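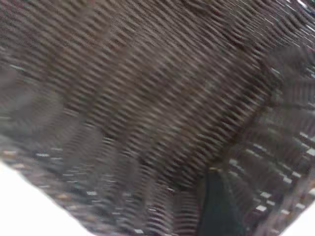
Brown and grey are the best colors you can pick for anything that lives on a floor, and I will argue this with anybody. I had a cream rug by the back door once. It lasted until April.

Anyway, a few of you wrote in asking how I keep ribbed mats and rugs from going flat and dingy, so I've put my notes in one place. Most of it I learned the slow way (meaning I wrecked something first).

Vacuum along the ribs first, then across them. Going across right away just knocks the grit down into the grooves, and then you're grinding it in every time you walk over it. Turn the beater bar off if your vacuum lets you. Mine doesn't, so I use the hose and the flat nozzle and put a podcast on.

Do the back too! Flip the whole thing over, leave it face down for a day or so and walk on it like normal. When you pick it up there'll be a little beach underneath. Sweep that up before you put the rug back or you've done it all for nothing.

For spills, blot with a white cloth and keep blotting. A colored cloth can bleed, ask me about the red dish towel. If plain cold water won't do it I add 3 drops of dish soap to a bowl of water, dab, then dab again with clean water. Soap left behind grabs dirt and you'll get a dark patch in the same spot in a couple of weeks.

Dents from chair legs - ice cube, let it melt, fluff with a fork once it's damp. Works on wool pile, works so-so on synthetics, and please don't try it on jute or seagrass. Those hate water and will go brown and crunchy on you.

My neighbor Bogdan swears by baking soda for smells and leaves it on for 60 minutes. I leave mine overnight. It does get stuck down in deep ribs though, so use less than you think and go over it twice with the hose.

One last thing, on rolling. If you're putting a rug away for the season, roll it in the direction of the ribs so they aren't being bent, tie it loosely with strips of old sheet, and store it lying down. I stood one up in the closet behind the coats and it slumped, and it still has a wave in it that I trip on.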